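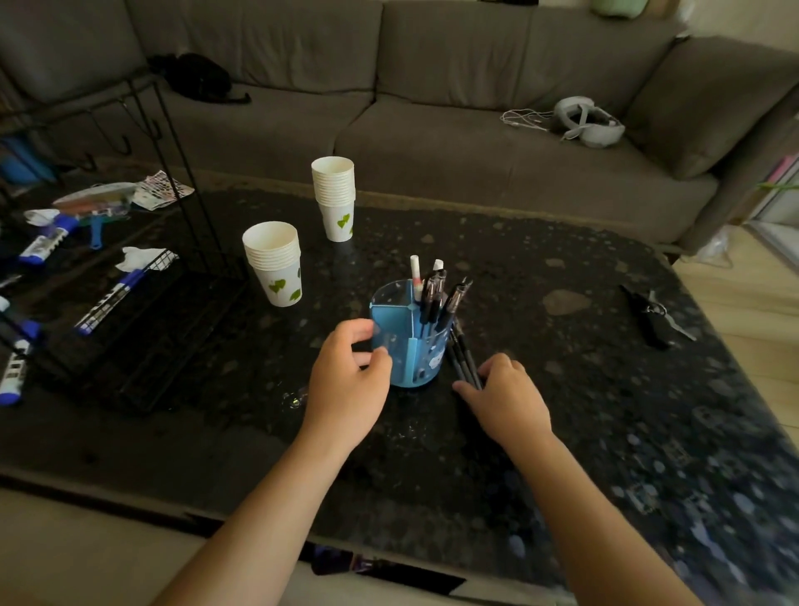
The contact estimator in Plukix assigns to each hand, at every time step, one label from a closed set: free, touching, holding, or bracing. The first three labels were already present in our earlier version. The fourth was added after we studied how the planner fails on small office items, where one hand often does work that does not move anything. A typical situation is shown in Figure 3, where the fingers of the left hand are pressed against the side of the pen holder while the right hand lies flat on the table with its fingers on the loose pens. The earlier version labeled both hands as touching, and the planner could not decide which of the two objects was the target of the next action. With the new label the left hand is assigned to bracing, the holder is marked as a fixed reference, and only the pens remain as candidates for grasping.

The label is computed from two inputs. The first is the distance between the fingertip keypoints and the nearest object mask, measured in the image plane and corrected by the estimated depth. The second is the motion of the object mask relative to the table surface over a window of 555 ms. If the fingertips are close and the mask does not move together with the wrist, the hand is a candidate for bracing. We do not use the shape of the hand alone, as a flat hand and a curled hand can both serve for bracing, depending on the object.

Transparent objects need a separate treatment. The pen holder is translucent and its inside is divided by plastic partitions, so the mask of the holder tends to break into several parts. We join parts which share a convex outline and whose depth values differ by less than 7 mm. The rule is simple, and it was sufficient for the holders in our recordings. It does not work well for clear plastic bags, and these are treated as background.

The speckled table top caused more difficulty than we expected. The light spots are similar in size to pen tips seen from the head, and the first detector of Italo Pace produced many false keypoints on them. We now estimate the table plane at the beginning of each recording and remove any keypoint that stays fixed on this plane while the camera moves.

The estimator was tested on the Stostville recordings, which were divided into 317 segments by hand. Of these, 121 contain at least one bracing contact. Segment borders were set with the Gralavico annotation tool, and a second annotator checked all borders where the label of both hands changes together.

The most difficult case is a hand near a group of thin objects. In Figure 4 the right hand grips two pens upright, and the left hand is above the table with curled fingers, as if pinching a pen. From one image it is not possible to say whether the left hand holds something. Our estimator gives here a low confidence for both free and holding, and it keeps the previous label until the confidence of one of them passes the threshold. The planner receives this state as "undecided" and does not start a new action for that hand.

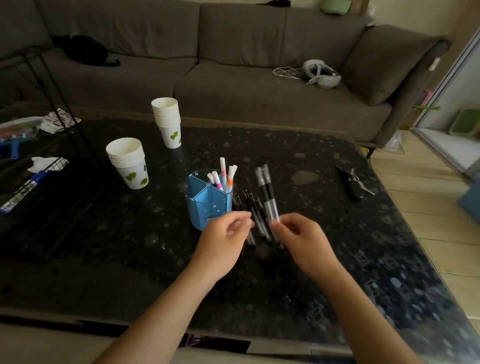

4.3 Interface to the planner

The estimator sends its output to the planner as a list of contacts. Each entry contains the hand, the object identifier, the label and the confidence. We adopted the message format of the D'Amico planner without changes, except for one additional field which stores the time since the last label change. The planner uses this field to ignore contacts that are too recent to be reliable.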